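Jalldale Books Support
Print this page | E-mail this page

Ticket: Search and character index miss "Lazăr" in crime series e-books
Product: Javow Reader, desktop and tablet
Opened: Apr 6, 2020
Opened by: Bit-na Kwak
Status: Closed, fixed in replacement file

Problem as reported

I am reading the Grarkunov mysteries in order and am now on book three. Searching for the detective's last name, Lazăr, returns hits in chapters 1 to 12 and nothing after that. The character is on almost every page to the end of the book. The character index has the same gap. It lists Lazăr twice, as two separate people, and the second entry has no page links. Books one and two work normally on both of my devices. I deleted the book and downloaded it again. No change.

Support, first reply

Please confirm the following:
- whether you type the name with the accented letter or with a plain "a"
- whether the second half of the book displays the name correctly on the page
- whether changing the font changes anything

Customer reply

Accented letter, copied from the title page. With a plain "a" I get no hits at all, in any chapter. The name displays correctly in the default font. In the large print font the mark over the "a" sits too far to the right from chapter 13 on, so that it is partly over the "r". I had taken that for a printing fault. If I copy the name from a late chapter and paste it into search, I get the late chapters and lose the early ones.
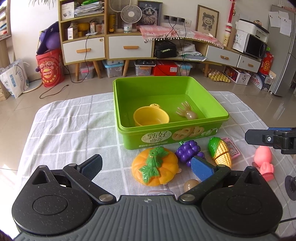
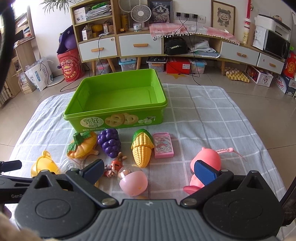
Green plastic box and toys on a checkered cloth, both views.

Support, diagnosis

Reproduced on the desktop version. The paste test identifies the fault. The book file contains the name in two encodings:

Chapters 1-12: a single character, U+0103
Chapters 13-end: plain "a" (U+0061) followed by a combining breve (U+0306)

The two forms look the same in most fonts, but Javow Reader compares them byte by byte and treats them as different words. The index is built with the same comparison, hence the duplicate entry. The missing page links on the second entry are a side effect. The index builder drops links when two entries sort to the same position.

The publisher's production notes show that the second half of the manuscript was revised in March and pasted in from another word processor. The first two books were made from a single source and are not affected.

Workaround until the file is replaced

1. Open Settings, then Search, and turn off "Whole word only."
2. Search for "Laz" with no accent.
3. Set the results limit to 80. The default stops partway through the book.

This also returns "Lazy" and "Lazily" where they occur. It does not repair the index.

Customer reply

Steps 1 to 3 work on the desktop. On the tablet there is no results limit under Search.

Support

On the tablet the setting is under Display, then Lists. We have passed the location to the documentation group.

Customer reply

Found it. Will I lose my highlights when the file is replaced? I have been marking alibis and have a lot of them in the second half.

Support, resolution

Replacement file posted with all text converted to the single-character form. Highlights are stored by chapter and character offset, so those after the first use of the name in a late chapter would move back one place for each use. The update includes an offset table that corrects for this. Sync both devices before you accept the update, then rebuild the index from the book menu.

Customer reply

Updated on both devices. One entry for Lazăr, with links through the last chapter. Highlights are where I left them. The large print font is fine too. Please close.

Related: Plain-letter search for accented names (open request)

Print this page | E-mail this page
Contact Support | Copyright Jalldale Books | Back to top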